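Why is the ceiling bumpy?

Look up. Go on, right now. What's over your head? At home it's mostly flat and painted. But some rooms have metal up there, all ridges and dips. Workshops, gyms, big stores. That stuff is called corrugated metal. Say it: CORR-uh-gay-ted. It means folded into waves.

Why waves? Try this, you need 2 sheets of paper. Hold one flat by the end. Flop! Now fold the other one back and forth like a fan. Hold that by the end. Stays up! Same paper, just folded. The folds make it stiff the long way, and a metal panel works the same way. Thin metal, lots of folds, strong enough to stretch across a room.

But even folded metal sags if it goes too far with nothing under it. So builders put in beams. A beam is a long strong bar, often steel, and it goes across the ridges, not along them. Panels one way, beam the other way. Like slats on a bed.
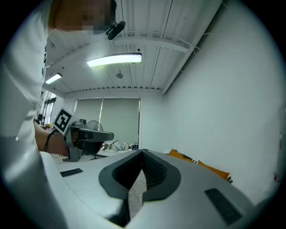
Next, the lights. Long skinny ones are often fluorescent (tricky spelling, I had to check it twice). Inside is a glass tube with gas and a tiny bit of mercury vapor. Electricity goes through, the vapor gives off light you can't see, and a white powder inside the glass turns it into light you can. Neat! Never poke one, the glass is thin and mercury is bad for you.

Long lights are good for big rooms becuase the light spreads out. Fewer dark corners, softer shadows.

Rain on a metal roof? LOUD. A kid in Fluston wrote to us in November and said it sounds like 200 drummers. Some roofs have a thick layer on top to hush it.

Your turn. Fold a paper fan, lay it across two books, put coins on top one at a time. Ours held 40 before it squashed. Then try wider folds. Then teeny ones. Wich is stronger? Write it down and tell your class.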